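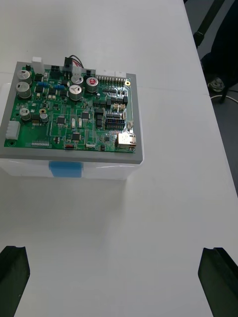 A green circuit board on top of a see-through storage box.

Give Me More Plugs

29 May 2021

I want to say something in favor of the connector. I mean the little plastic or metal piece on the end of a wire that goes into another little piece, and comes back out again when you need it to. I love them. I think there should be more of them in everything we buy, and I think we should be willing to pay for it.

What set me off was our kitchen radio, a Barasa that has sat next to the toaster for most of my adult life. In early May the speaker went scratchy and then quit. I took four screws out of the back, expecting the worst, and there it was: a speaker with two wires running to a tiny white plug. I pulled the plug, put in a new speaker, pushed the plug back, and had music before the pasta was done. I was so pleased with myself that I called two people.

The same week, the desk fan in the bedroom stopped turning. It's an Atura, bought new for $69, and a pretty thing. The motor was fine. The switch was bad, and a switch costs less than a sandwich. But every wire in that fan is soldered at both ends, and the ends are buried under a hard blob of glue, and the blob is behind a panel that snaps on once and breaks when you take it off. (I broke it when I took it off.) The repair counter in Redel wanted $98 to look at it, and I don't blame them one bit. Somebody would have had to dig.

Two machines, both with a cheap part gone bad, and one of them is still in my kitchen while the other is in a bag by the door. The whole difference is a plug you could lose under a fingernail!

I know the case on the other side, and parts of it are good. Plugs cost money, and they take up room. A plug can work itself loose, and a soldered joint done well will sit there for decades without complaint. If you're making something that shakes all day, or something very small, I can see why you'd leave them out. I have a watch that I'm happy to have sealed up tight. What I can't see is why a fan the size of a dinner plate has to be put together like a watch.

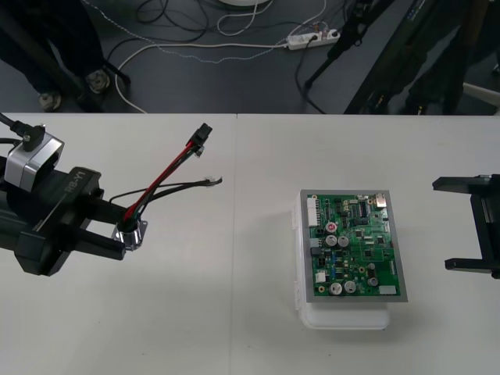
One reader wrote to me after I grumbled about this in a shorter piece, and said I was being romantic. Most people, the letter went, will never open the back of anything, with or without plugs, so why should everyone pay extra to please the few who own a screwdriver set? Make the thing cheap, make it last five years, and recycle it properly when it goes.

It's a fair point, and I chewed on it for days. But I think it leaves out everybody in between. I don't fix my own car, and I still care a lot that it can be fixed, since that is what lets a garage do it for a price I can stand. A plug inside a washing machine is there for the person with the van too. It turns an afternoon into twenty minutes, and I pay for those minutes! It's there for the cousin who is handy, and for the secondhand store that would gladly sell the thing if checking it over took less time. You can go your whole life without touching a screwdriver and still come out ahead.

And then there are the kids. I learned what was inside things by pulling them apart on the living room rug, and I could do that because they came apart. A connector is a kind of invitation. It has a shape that tells you which way it goes, often a small clip to squeeze, and if you're lucky the wires are different colors so you can find your way home. You learn that a machine is made of pieces and each piece has a job. You can't learn that from a blob of glue — all the blob teaches you is to keep your hands off. 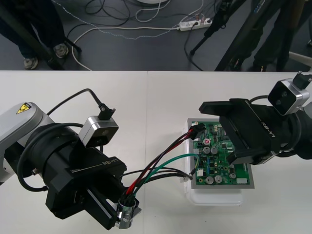 Of course, plugs alone won't do it. A plug that only one company makes, for a part that only one company sells, is barely better than solder. My neighbor's Jornex dehumidifier has lovely connectors all the way through, and the replacement pump for it is $219, which is more than the sale price of a new one. So I'd like ordinary plugs, please, the kind you can get in a bag at the hardware store, and I'd like a drawing of where they go. The Barasa had one pasted inside the back cover. It was the size of a playing card and it told me everything.

None of this needs a grand invention. The parts are sitting in bins already. I would happily pay $8 more for a fan with a switch I could swap, and I'd tell everyone I know to buy the same one. Put it on the box, even: opens with a regular screwdriver, wires unplug. I'd walk right past the one with the remote control and the mood light.

In the meantime, I've started asking in stores. Does the back come off? Are the wires plugged in or soldered? Mostly I get a blank look, but at the lamp place in Redel the clerk got curious, and we ended up opening the floor model together on the counter. Two plugs and a fuse holder. I bought it on the spot, and it's on my desk now, with the Atura's sad little switch lying underneath it.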